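Chapter 4
The Slanted Shelf: How Produce Gets Sold

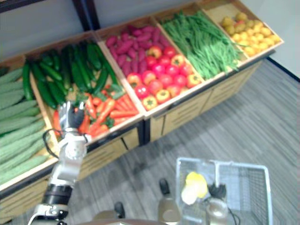 Most people believe they go into a grocery store with a list and come out with what was on it. Anyone who has stood behind a vegetable stand for an afternoon knows better. Shoppers come in for carrots and leave with carrots, a bag of green beans, and a sweet potato they have no plans for. Somebody arranged for that sweet potato to be where it was, and this chapter is about how the arranging is done.

The trade is older than its vocabulary. When the Kennedy Street market in Trernley opened in 1881, vegetables were sold out of whatever they had traveled in, which was usually a barrel. A barrel is a fine thing for moving turnips and a poor thing for selling them. The customer sees the top layer, suspects the bottom layer, and is generally right. By the time the market was rebuilt, the barrels had given way to open bins with low rims, and the growers had discovered that people will pay more for food they can poke.

The open wooden bin has survived every attempt to improve on it. Pale wood flatters nearly anything green. It also suggests a farm, even when the farm is two days away by truck. Manon Paquette, who ran the produce floor at Grallau Foods for much of her working life, kept a notebook of experiments with other materials. Her entry on mirrored shelving reads, in full, "Twice the lettuce. Twice the brown lettuce."

Once you have bins, you have to decide what goes next to what, and here the arguments begin. There are three main schools.

The first sorts by color. Orange carrots go against dark cucumbers, red peppers against purple sweet potatoes, and each makes the other look fresher than it may be. The second sorts by use, so that everything for a soup sits within reach of one arm. The third sorts by whatever came off the truck first, and is by far the most widely practiced.

Sharing a bin between two vegetables is a special case. Done well, it makes a modest delivery look like plenty. Done badly, it produces a tomato under a heap of sweet potatoes, and the tomato does not win. The usual rule is to keep the heavier item at the back and give the front to whatever bruises, or whatever has leaves worth showing off.

Less familiar items raise a different question. Bitter melon sells itself to shoppers who grew up eating it and puzzles nearly everyone else, who tend to pick it up, admire the bumps, and put it back. Padmavathi Rai's study of the Iltent neighborhood shops followed 95 such pickups in June. We will return to her results in Section 4.3, along with the matter of the recipe card.

Before reading on, visit a store you know well and sketch its produce section from memory. Then go back and check. Keep both drawings, since the exercises in Section 4.1 depend on the mistakes.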